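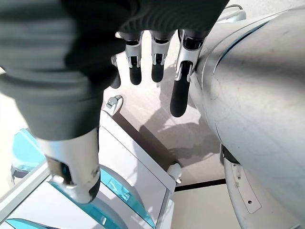 Fig. 6. Jointed metal fingers with black fingertip pads.

Section 6: Loading a show into the Trelley caption desk

Use this section when you open a new production or bring back an old one. Finish the network set-up in Section 2 first. You will need the final script with lyrics, saved as plain text, and the operator password.

Creating the show file

1. Switch on the caption desk and wait for the Home page.
2. Select Shows, then New Show.
3. Type a title of up to 154 characters. The title appears on the operator's screen only.
4. Select Import Script and choose your text file.
5. When asked how to split the text, choose By Line for dialogue and By Phrase for songs. You can change this later for a single number.
6. Select Build. A long musical can take several minutes.

Note: The desk holds up to 801 captions per act. If your act is longer, split it at a scene change and name the parts 1A and 1B. The desk moves from one part to the next on a normal GO.

Checking the text

1. Open the show and select Review.
2. Step through each caption with the right arrow key. Captions marked in yellow are too long for the display.
3. To shorten a caption, place the cursor where you want the break and press Enter.
4. Mark overtures, dance breaks and scene change music as Blank. The display stays dark until the next GO.
5. Save.

Caution: Do not edit captions while the desk is in Show mode. Changes made in Show mode are lost at the next GO.

Late script changes

Cut songs and swapped verses are best handled with Skip. Select the captions, choose Skip, and they drop out of the running order but stay in the file. Deleted captions cannot be restored after you save.

If an understudy goes on in a different key or with a shorter reprise, make a copy of the show and add the performer's last name to the title, for example "Nurnholm – Pasaribu". Check the title on the Home page before the house opens.

Running a test

1. Connect the display and select Show mode.
2. Press GO for the first caption. It should appear within one second.
3. Sit in the back row and in both end seats. Adjust Brightness until the text is readable but does not spill onto the stage.
4. Press BACK once, then GO twice. The count at the bottom of the operator's screen should go up by one.
5. Hold CLEAR for two seconds to blank the display, then release.

Note: If the display shows the wrong act, select Jump and enter the caption number. Jump does not change the saved order.

For lost passwords, see Section 9.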